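About Wolwood

Wolwood is a toy library and repair room in Tovberg. We lend, sort and mend building bricks, toy vehicles and play figures for families, schools and day care centres. Birdie Whitfield started it with 20 boxes of second-hand bricks, and most of those are still on loan.

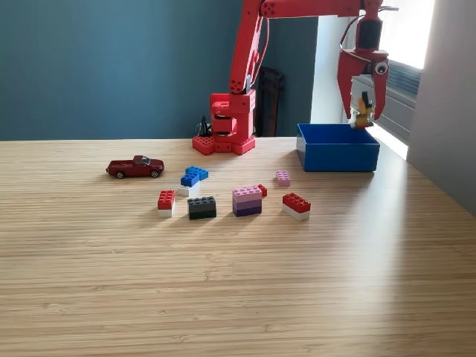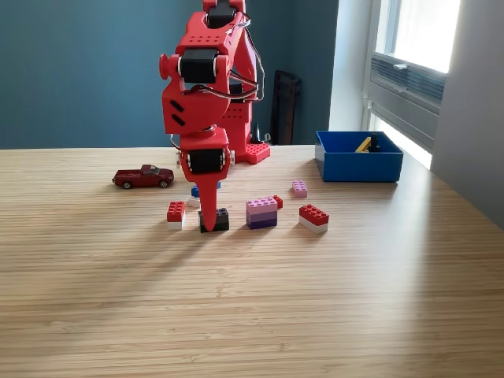 Bricks on the table

Reading time: 1 minute

Everything that comes back is tipped out on a table and gone through by hand. Bricks are pulled apart, washed and sorted by colour first, then by size. Stacks that children have left together get taken apart too, unless a note in the box asks us to keep them. Cracked pieces go in a separate tub.

We have 400 member families and 2,546 items in the catalogue. You can borrow up to 3 boxes at a time, for a month. Missing pieces are not charged. If a favourite figure turns up behind the couch later, drop it in the mail slot.

Henk Van Hecke looks after vehicles and wheels. Thenmozhi Amin keeps the catalogue and answers the phone in the mornings. Roos Vanhove runs the school program, including the building afternoons at the Yakubu centre.

We take donations of bricks in any colour, sorted or unsorted. Please leave out batteries and modelling clay. We close for stocktaking in October, and returns due then are carried over to the next month.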